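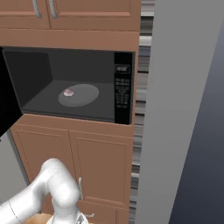

The microwave station in the simulator, door open, with the arm waiting below.

Frequently asked questions: the kitchen arm at Flikstead
Last updated 22 March 2023

Thank you to everyone who stopped by the break room with questions, and to those of you who wrote long and very thoughtful emails (we read them all!). We've gathered the ones that came up most often, and we'll keep adding to the page as the Neltudau kitchen gets closer to opening with its new helper.

What will the arm be doing?
Warming meals, mostly. We send out some 300 reheated portions on a busy day, and a good part of every shift goes to opening a microwave, putting something in, shutting the door and coming back for it. The arm will take over that loop at one station to begin with. Cooking, seasoning, plating and anything that involves talking to a guest stays with you.

Is anyone losing their job or their hours?
No. The schedule for May has the same number of shifts as the one you're working from now, and Rajeshwari Kamath in staffing has put that in writing for every team. What will change is how some of those hours are spent. If you usually work the reheating line, you'll be offered time on prep or at the counter, and she would love to hear which you'd prefer before she starts filling in names.

Why are you practicing in a simulation?
Because a dropped lunch on a screen doesn't need mopping up! Votura, the company setting up the arm, built a kitchen on the computer with cabinets, a microwave and a turntable plate to put the food on, and that's where new routines get tried first. Said Ghoneim runs those sessions and is happy to have people sit in. A few of our line cooks already have, and they told him plenty about how people reach into a microwave when they're in a hurry.

Does the kitchen on the screen match ours?
Not exactly. Ours has steel shelving and rather less wood, and the real station will be measured and rebuilt in the software before the arm does any work here. Please don't worry if the picture looks more like somebody's home than the place you clock in.

Will I need to learn programming?
Not at all. You'll learn how to start a routine, pause it, and clear the station when something needs a human hand. The training takes one morning, it's paid, and Lakshmi Rao will be teaching it in small groups so there's time for everybody to have a turn – and a second turn, if you'd like one.

What if I'm uneasy working next to it?
Then please say so, to your shift lead or to Keerthana Reddy, whose door really is open. You can ask for a different station during the first weeks and you won't have to give a reason.

Who do I call when it stops?
The number will be posted beside the station. Until someone comes, use the other microwaves just as you do today.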